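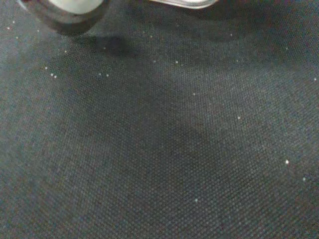 Fabric, close up.

Let the Fabric Store Stay
By Divina Gatchalian

My mother taught me to buy cloth with my eyes closed. She would stand me at the end of an aisle, put a corner of something between my thumb and finger, and ask me what it wanted to be. A skirt, I'd say, or curtains, and if I said curtains about something that was plainly a skirt she would laugh and move me along to the next bolt. I was eight or nine, and I thought every family did this.

I have been thinking about those afternoons because Keltico, the fabric store on the square in Zandcombe, may lose its lease in February. The landlord has had an interested party, and the interested party would like to put in a place that sells phone plans. I have nothing against phone plans. I have one myself, and I complain about it no more than anybody else. But I would like to make a case for the fabric store while there is still a store to make it for.

Zandcombe has 2,932 people by the sign at the edge of town, and I would be surprised if more than 100 of us sew in any serious way. I know how that sounds to a landlord. What I would ask him to consider is how many of the rest walk through that door in a year anyway — for a zipper, for felt the night before the school play, for something to throw over a folding table so that it looks nice at a graduation party.
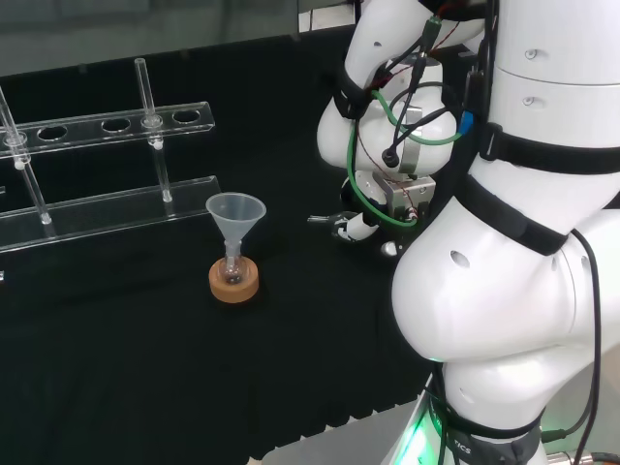 The usual answer is that you can order all of it, and you can. I ordered four yards of a gray wool blend last winter, and the color was lovely, and it hung like a wet paper bag. I kept it anyway (the postage to return it was silly) and it is in my closet now, waiting for me to forgive it. At Keltico I would have unrolled half a yard, draped it over my arm, made a face, and put it back. The whole mistake would have cost me a minute.

And then there is the cutting table, where you wait your turn and people ask what you're making. I learned to set a sleeve from a woman waiting behind me with an armful of flannel. She drew it on the back of my receipt, and I still have it, tucked in the lid of my machine. I never did get her name.

My friends in Ogola lost their store a few years back, and they drive 54 miles now when they need lining. Mostly they don't drive it. They just sew a little less each year, and their daughters haven't started.

So if you have been meaning to hem those drapes, go this month. Buy the thread there too, even if it's a dollar more, and if you happen to know the landlord, be nice to him and mention the store.

Filed under: Opinion, Main Street

3 comments

bobbinlady
The wool blend! I have one just like it. Mine became a dog bed.

R. in Ogola
It's true about the drive. I've had a coat cut out and waiting for lining since spring.

Cavanach Road
Nice piece, but rent is rent. Would the store consider sharing the space?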